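Let the Apple Festival Stay Small
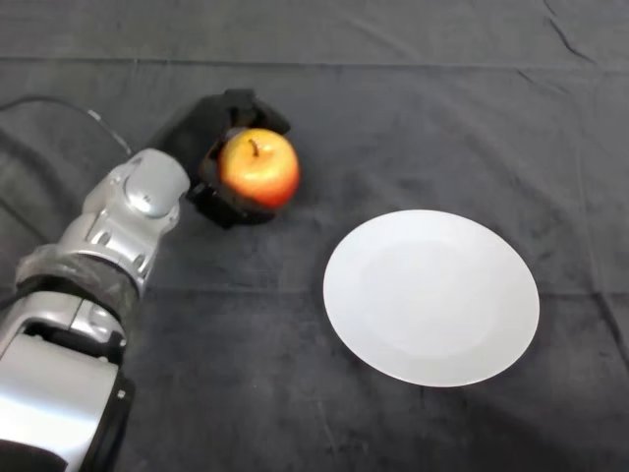 An apple held over a dark gray tablecloth.

Every October our village Riedl celebrates its apple festival. I moved here from another country, so for me it was the first holiday in which I understood all the jokes. Maybe for this reason I am worried about the new plan.

Until now the festival lasts one evening. We carry the lanterns from the church to the old press, the children sing, and then everybody eats cake at the long tables. Last year 123 people came. The plan of Florian Eberhard, who organizes it now, is to have 2,000 guests, three stages and four days of program, together with the town of Vidton.

I understand his arguments. The inns need guests in the fall, and the roof of the press must be repaired. But I ask myself who will carry the lanterns on the fourth day. My neighbor Burgi Lanz has baked for this evening since she was a girl. She told me she would not bake for a stage.

A holiday can have visitors, and I was one myself. Somebody gave me a lantern and showed me where to walk. With so many guests this is not possible, and they will stand behind a fence and take photos of us.

I would prefer one evening, as before, and a separate market in September for the roof money. The village meeting is at 7 p.m. in the school, and I will say the same there.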